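Kodik gripper kit – review from a school robotics club
20 Dec 2023
4 out of 5

Our club has had the Kodik since August, and after a whole term of sticky fingers and dropped things I feel I can give it a fair write-up! It cost us £364 with the Plusa wrist camera bundled in, which for a club that lives mainly on cake sales was a big decision.

First the good. The fingers are lovely – bright yellow, chunky, and light enough that a knock against the worktop isn't a disaster. My younger members (there's a Year 7 lot who would happily stay until midnight) had it opening and closing in their first session. The booklet is clear and the screws come in labelled bags, bless them.

Flat things are where it gets interesting. Our project this term is called Carhuamaca, after the street one of our families used to live on, and the task is to pick up everyday items from a hard surface. Cups and blocks were no bother, but anything thin takes real patience and a good deal of fiddling with the angle. 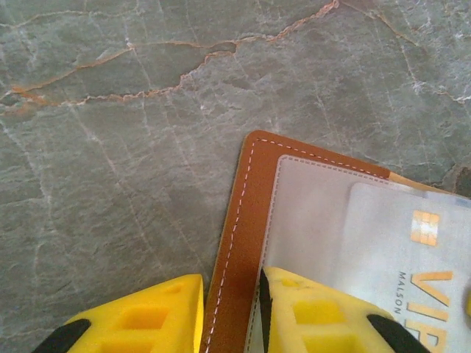

Wallet task, as the wrist camera sees it, with one finger on the plastic sleeve.

My one real grumble is the software. It forgets your settings if you unplug in a hurry, and the speed slider jumps from 50 to 400 with very little in between. We also looked at the Iden, a cheaper kit, but the spares were hard to come by. I'd buy the Kodik again, and we're already saving for a second set of fingers.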